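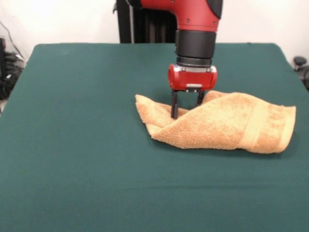
Free towel-folding mornings are back at Vusholm, and this year there are a lot more towels

2 min read | 7 comments | 288 shares

February 22, 2025

If your linen closet has been threatening to spill into the hallway, good news! The Vusholm community rooms have brought back their free folding mornings, and the first one filled up so fast that extra chairs had to come in from the reading room.

The mornings started last August as a small add-on to the winter coat drive. People were bringing in bags of donated household linen, and it all had to be sorted, folded and bundled before it could go out to families moving into new apartments. The folding turned out to be the part everybody wanted to stay for. By the end of the year the group had sent out 2565 towels, from bath sheets down to washcloths, and the shelves are filling again already.

"I thought I knew how to fold a towel," said Dorothy Fothergill, who runs the mornings and has the fastest hands in the building. "Then I had to get a whole stack of them to stand up straight in a cupboard and I found out I'd been doing it crooked for forty years."

Her method is wonderfully simple. Lay the towel flat, smooth it from the middle out, and bring the long edges together so the woven band at the end lines up with itself. Fold in thirds from there, tuck the hems inside, and leave the rounded fold facing out on the shelf. The band is the trick, Fothergill says. Terry loops stretch and shift, but the band stays put, and if its two halves match then the rest of the towel will follow.

Hand towels are where beginners start. They're small enough to manage on a card table and thick enough to show up every mistake, and there is real joy in watching a twisted lump become a neat little brick.
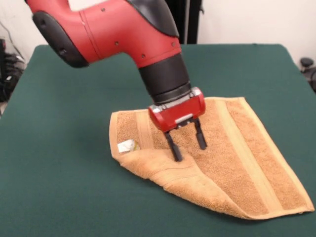 An orange-tan terry towel, partly folded, on the green table.

A word on tables, which got a surprising amount of discussion over coffee. A felt top has its fans, because the towel doesn't skate away while you're lining up the corners. Others swear by a bare kitchen counter and a quick wipe beforehand. Fothergill will fold on anything, including her own knee, but she does like a surface in a color that contrasts with the towel. Pale edges vanish on a pale table, and on a green one you can see right away when a corner has wandered off.

The group is also trying out a new way of bundling. Each family pack now holds 10 towels in mixed sizes, tied with cotton tape and tagged by household. The tape was donated by Palumbo, the fabric shop on the corner, and a stack of sturdy Boltum crates has replaced the old cardboard boxes, which were getting soft at the bottom. The crates slide straight onto the delivery cart, so there's no more repacking at the door.

There's more to come in spring, with a session on fitted sheets (brave souls only!) and one on turning worn-out towels into bath mats and cleaning cloths. Old towels are welcome for that one, stains and all, as long as they've been through the wash.

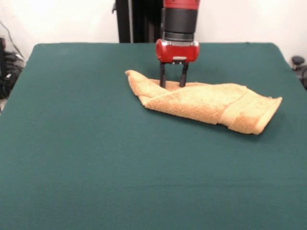
What should I do with a towel that won't lie flat?
Give it a good shake first, holding it by two corners of the same short end, then lay it down and smooth it with your palms toward the edges. If the hem has shrunk and puckers, pull gently along the woven band before making the first fold.

Folding mornings are free and open to all ages, and there's no need to sign up. Clean towels can be dropped in the bin inside the front entrance whenever the building is open.

Comments (7) | Showing 3

sorer_street_mom
Took my two kids and they LOVED it. My son now refolds everything I put in the bathroom, which I am not going to discourage.

Len K.
Thirds is the only way. My wife folds in quarters and we have agreed to have separate shelves.

brightside_b
Is the fitted sheet session going to be in the same room? I have a king size set that has been in a ball since we moved and I'm ready to bring it along.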